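Block sorting moves to the Omholm room

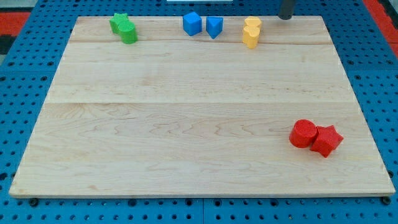
The color sorting sessions resume in May at Omholm, on Saturday mornings. Each table gets one wooden board and one set of foam-like blocks in green, blue, yellow and red. Sort by color first, in pairs - shape comes in the second round, once the pairs have been mixed again.

Sets are stored by board number on the Kashindye shelving. Return blocks to the same numbered bag. The stock list now stands at 236 blocks, of which 3 are due for replacement.

Sze-wing Tsang is revising the instruction sheet and needs corrections before the next print run of 50 copies. Spare boards can be requested from Jui-lin Tseng.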